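Skendholm Karting Club
Progress report to the Nusar Fund, October 2024
Prepared by Solveig Moen, club secretary

It has been a cracking first season with your grant, and I'm delighted to be writing this one. When we applied, our junior racing amounted to a handful of families sharing karts on a Saturday morning. Now we have a proper junior championship with its own points table, and the last round went down to the final lap!

Racing

We ran all 9 rounds we promised. The second was stopped early by standing water at the hairpin and we re-ran it a fortnight later, which the marshals were very good about. Mebrat Gashaw took the junior title from Nuria Wako by 2 points, after the pair of them had swapped the lead all summer. Nuria won more races but had a chain come off at Tekollow, and that was that. Both are moving up to the senior class in spring and I can't wait to see it.

Away rounds were new for us. Tekollow lent us their paddock and timing hut for the weekend and we'd like to go back. Their circuit is quicker than ours and a few of our drivers came home with rather different ideas about braking.

Karts and kit

Your grant paid for the shared karts, all of which are in use. Berhanu Habte looks after them and has kept a logbook for each – engine hours, tyres, every bent track rod. The Fikre chassis have stood up well to beginners. Seat inserts were a late addition and have made a huge difference to the smaller drivers, who can now reach the pedals without a cushion tied on behind them.

We spent less than planned on tyres and more on brake parts. The overspend on brakes was 728, covered from entry fees, and the full accounts are attached separately. 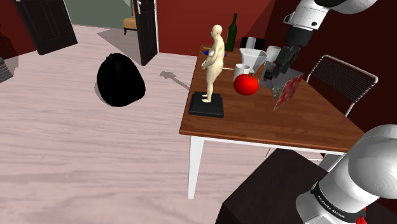 Training

Mei Iwasaki ran the taster sessions, and almost 101 children had a go over the season. Plenty of them had never sat in a kart. Mei starts everyone on foot, walking the circuit and talking through flags and racing lines, and only then do they put a helmet on. Several parents have asked for an adult version – we are thinking about it.

Still to do

The new tyre barrier at the bottom bend is half built. We lost time waiting for the drainage to be finished and expect to complete it before the first round next year. The second set of rain tyres is on order. We'd also like to talk to you about moving what is left in the transport budget over to marshal training, and I'll ring the office about that once the accounts have reached you.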